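Subject: Re: [drelport-riders] Flemetti 236 - worth the money or not?

Evening all,

Replying to the message from this morning, which I quote so that people on the digest can follow:

> Has anyone on the list spent proper time on the new Flemetti 236? The
> Kendley showroom wants 2825 for last year's demonstrator with 184 miles
> on it and I am being told by the salesman that it will "do everything".
> My knees are not what they were and I mostly ride to work and back, with
> a longer run in summer if the weather and my wife allow. Should I be
> looking at the Abbasi instead? I don't want a lecture about buying
> second-hand.

No lecture, then, though I bought mine second-hand and it was cheaper.

I have had a 236 since February and have ridden it in most of the weather Drelport can produce, which in February was mainly one kind. It starts on the button. It pulls cleanly from low down and runs out of enthusiasm at the point where I do, so we are well matched. The gearbox is a bit notchy going into second and I have stopped noticing, except when I borrow somebody else's bike and think theirs is broken.

On the knees: sit on it for longer than a salesman would like. The pegs are further back than they look in the brochure. I am on the tall side and fine for an hour, after which I start planning my route by cafe. The Abbasi is roomier and has a seat like a settee, but it is a heavy old lump to push backwards out of a shed, and if your drive slopes the way mine does you will think about that every single morning.
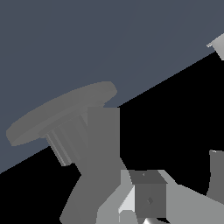
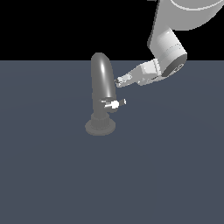

Two computer renders, both with plenty of blue-grey. The second has the tap and the robot arm.

"Do everything" is a stretch. It will do commuting very well and a weekend away quite well, provided you pack like a monk. The luggage rack is an extra. So is the centre stand, and so, for reasons best known to Flemetti, is the clock. If the demonstrator has the rack fitted already I would call the price fair. If it hasn't, ask for it to be thrown in and look sad until they agree.

Things I would check before handing anything over:

Chain. Demonstrators get ridden by everyone and oiled by no one in particular.

Front tyre. The standard ones are fine in the dry and rather philosophical on wet manhole covers. I changed mine early and wish I had done it sooner.

Both keys. Ask to hold both of them. A third party's promise to post the second one on is how I came to own a bike with one key for 8 months.

Warranty start date. Find out if it runs from when you buy it or from when they first registered it, and get the answer in writing.

As for the Abbasi, try it on the same afternoon if you can, over the same bit of road. I would do the hill out past the reservoir and back through town, as that gives you a fast bend, a rotten surface and all the traffic lights. You are welcome to have a go on mine as well - it needs a wash, and the clutch lever is set for large hands, but it will tell you more than the showroom car park.

Off list is fine if you want to fix a time. Evenings after six are best.

Cheers,
the one with the dented silencer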